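January 3, 2026

So the merino came off the needles at last, and I'm calling it: I am a sock person now. Two years ago I couldn't turn a heel to save my life (ask my poor mum, she got the lumpy ones) and now I've got a whole drawer on the go and opinions about cuffs!

The current pattern is from the Jatwood booklet, cast on with 2 strands held together, which gives a lovely snug top if you don't pull too hard. I pulled too hard. Had to rip back almost 241 stitches and start over with a cuppa.
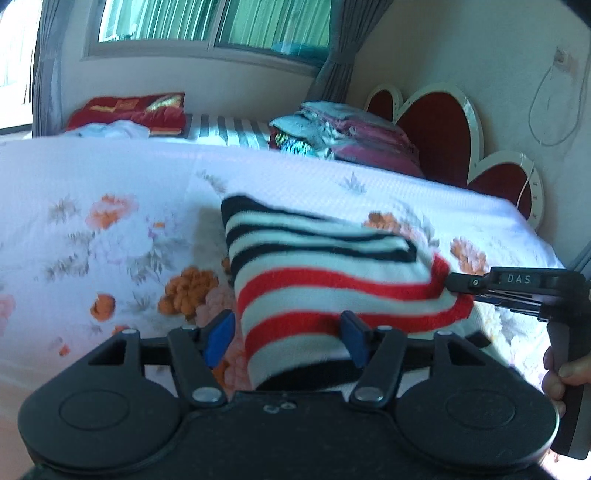
Striped socks forever, the louder the better.

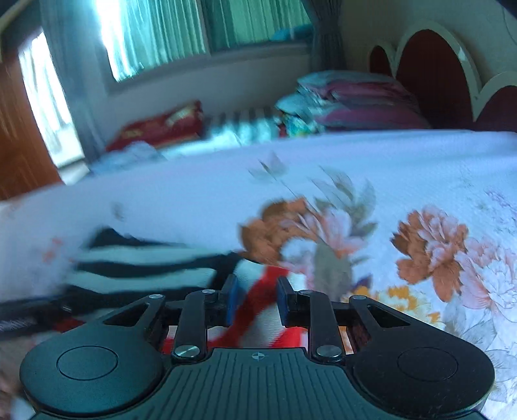

Anyway, yarn. The shop in Tretbridge is doing its summer clear-out and I came home with far more grey than any sensible person needs, plus a mustard colour I couldn't leave behind. I'm thinking a plain foot and a mustard toe. My favourite way to carry colours is still twisting them at the back every row, though the jogless trick is growing on me.

Next up is a vest, which I've promised myself by March, before it cools down. Wish me luck with the armholes, I'll need it.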